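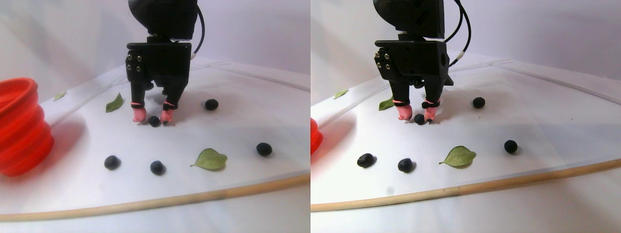
Fig. 7. Fingers closed on a berry, both views.

Search the manual Go

7. Missed and dropped picks (fault 691)

Applies to the Groteo two-finger gripper running on the Verari controller, with soft pads fitted.

Fault 691 is raised when the fingers have been told to close on an item and the controller finds nothing between them. The arm stops where it is and the status light turns amber. Motor power stays on. The same fault is raised if an item is gripped and then lost during the lift.

A single 691 can be cleared and the run carried on. If it comes up twice on the same item, or 11 times in one shift, stop the run and work through this section in order. Most of the cases reported from the Elham site came down to a pad that had crept along the finger, so the pads are checked first.

CAUTION: The arm can move without warning while the status light is amber. Do not reach under the fingers to move a berry or a leaf. Press the stop button, wait for the light to go out, then reach in.

7.1 Making the gripper safe

1. Press the stop button on the Verari controller.
2. Wait for the light to go out. This takes a few seconds.
3. If an item is still held, put a hand under it and turn the manual release to open the fingers. Do not pull the item out.
4. Switch off at the wall and hang the tag on the switch.

Note - the manual release is stiff on early units. If it will not turn by hand, leave it and call for service. Do not use pliers.

7.2 Checking the pads and bands 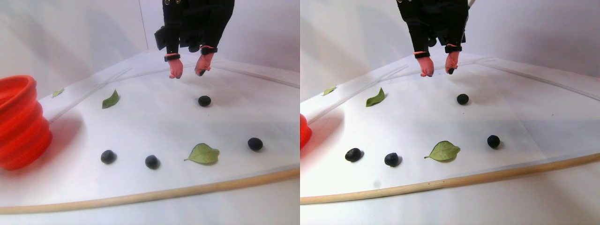

Photo: Finbarr Horgan

Each finger carries a soft pink pad at the tip. The usual wear is at the band. It stretches, the pad slides, and one side touches the item before the other. Small round items such as blueberries are pushed away instead of being held.

1. Look at both fingers from the front. The pads should end at the same height.
2. Press each pad with a fingertip and try to slide it. It should give slightly and stay put.
3. Look for splits in the band, mostly at the back where it bends over the edge of the finger.
4. Wipe the pads with a damp cloth and let them dry. Juice and leaf dust both make them slippery. Do not use solvent or washing-up liquid.
5. If a band is split or slack, replace the bands on both fingers. Never replace one only.
6. Bring the fingers together by hand. The pads should meet flat.

Bands are changed every 500 picks on soft fruit, whether or not they look worn. Write the change in the log.

7.3 Checking the approach height

A finger that comes down too low presses on the surface and bends outwards. One that comes down too high closes on the top of the berry, which then drops out on the lift. Either will raise 691.

1. Clear the space under the gripper.
2. Take the tag off, switch on, and choose Slow from the Motion page. Slow is 20 per cent of normal speed.
3. Step back to the marked line and run Test Descent.
4. Watch the gap under each pad as the fingers come down. The pads should stop just clear of the surface.

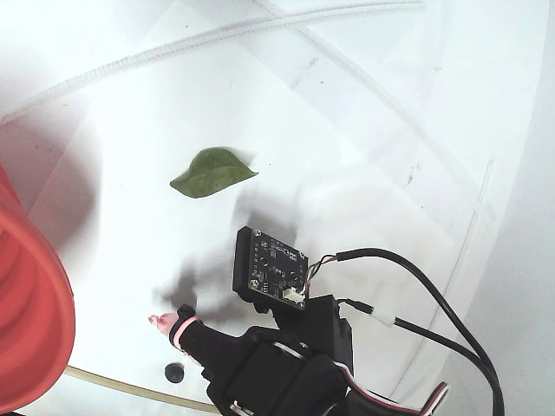

Fig. 9. Finger low over the white surface, pink band near the tip.

5. If the pads touch, press Stop, then raise the height setting by one step and run the test again.
6. If the gap is right on one side and wrong on the other, the finger is bent. Take the gripper out of use.

Do not set the height with a berry under the fingers. The setting is taken from the bare surface.

7.4 Checking the cables

A tight cable can pull a finger off line near the end of its travel, and a loose plug will drop the finger signal for long enough to raise the fault. Carry out this check with the power off and the tag back on the switch.

1. Follow each cable from the board to the arm. There should be slack at every bend.
2. Push the white plug home at the board. Do not pull on the coloured wires.
3. Check that any tape is holding and has not slid down the cable.
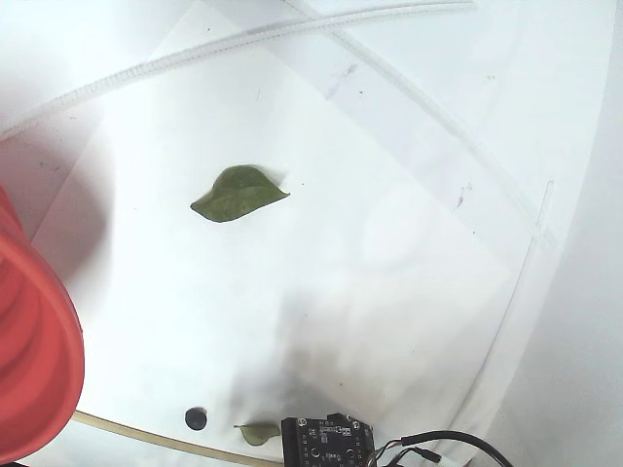
4. Switch on and open the wrist camera page. Move the arm slowly through its full reach and watch for a cable dragging. Stop at once if one goes tight.
5. Save the height setting and close the page.

7.5 Clearing the fault

Hold Reset until the light goes green, then run five test picks at Slow. If 691 comes back, send the log to Toom support with the time of the fault and the date of the last band change. Leave the gripper tagged out until they reply.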